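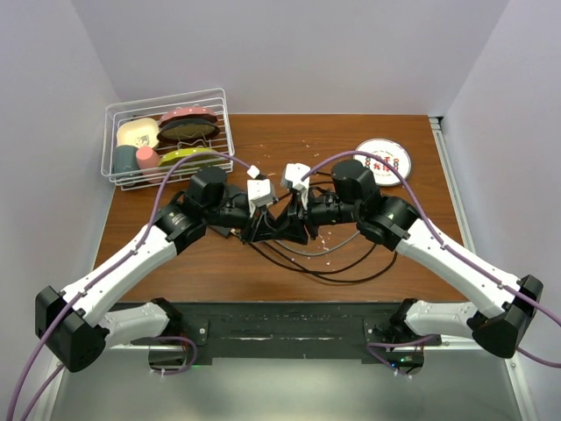

# Two arms on the bench, 29 days in (thread)

**1/** I work at Vovbridge, in the small repair and setup shop in Gukdale. We have two robot arms on one table now, and people keep asking me what it is like. I will try to answer in short posts. English is my third language, so please be patient with me.

**2/** Our job is simple to explain. Network boxes come in, we plug in cables, we test them, we pack them. In a busy month it is 1000 units. Before January all the plugging was done by hand, by four of us.

**3/** The arms practice with many kinds of things. Dishes in a wire rack, plates, cables. Kalliopi Liapis, who leads the setup, wants them to meet soft things and hard things and thin things. I was thinking this is a waste of time. Now I am less sure.

**4/** For me the cable is the interesting part. A plate keeps its shape. A cable bends, turns, and pulls back at you. My fingers know this after years, but I could not explain it to Kalliopi when she asked me. I had to do it slowly and look at my own hand.

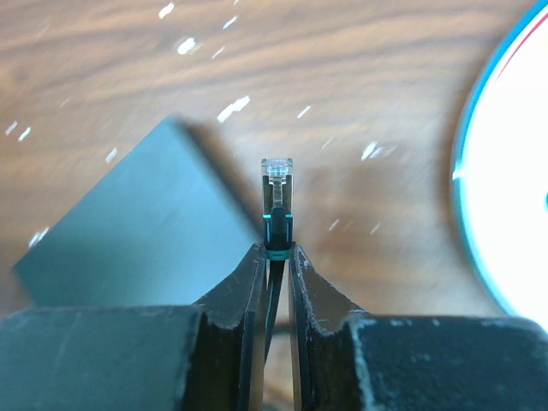
*Network plug held upright between the two fingers, latch side showing.*

**5/** I learned to look at the latch first. If the plug is turned, you must let go and take it again. My colleague Dwayne Quintanilla has a list on paper of every bad grip he sees. He is at number 109. The list goes to Kalliopi at the end of each shift, and she reads it, which I respect.

**6/** What changed for us: less pain in the thumb at night. Also less talking. When four people plug cables side by side, you talk about children, football, soup. When you watch an arm, you are quiet and you look. I miss the talking more than I expected.

**7/** What did not change: the pay. We asked for it in writing that nobody loses hours before summer, and we got the letter. Amos Haddad asked the question in front of everyone. I was too shy, and I thank him for it.

**8/** My new task is to reset the table and to write down what went wrong. I got two afternoons of training. I would like to have more, and I said so. The answer was "we will see."

**9/** If your workplace is getting the same kind of machine, ask early who will be trained and who writes the notes. I will post again when we reach 200 on Dwayne's list.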